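09/10/2006

Up before seven and walked to Bellik for bread and the paper. Cold on the way out, milder coming back. The bakery has put the seeded loaf up again, so I got the plain one. Paid the Flillovura bill at the post office while I was there, 164 pounds, which is more than it was in May. I must read the meter myself next time.

Spent the rest of the morning on the hall cupboard. Filled two bags for the tip and found the spare fuses, which I had given up on -- they were in the shoe polish tin. Wrote 60 words of the letter to the council and stopped.

Lunch was late, the carrots and lentils from the Falcão book, page 256. It says 70 minutes in the oven and it needed all of them. I would put in less paprika another time. Enough left over for tomorrow.
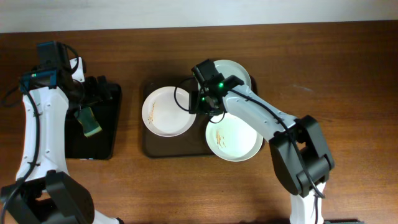
Washing up is the job I put off most, and I put it off again until nearly four. Sauce sets hard if you leave it. There were three white plates on the brown tray, two of them with orangey streaks still on, and one hanging over the rim onto the table. I must get into the habit of scraping them first. The green cloth wants boiling or throwing out -- I have had it long enough.

Rain after tea. Read a chapter and went up early. Ring Flurnik about the gutter tomorrow.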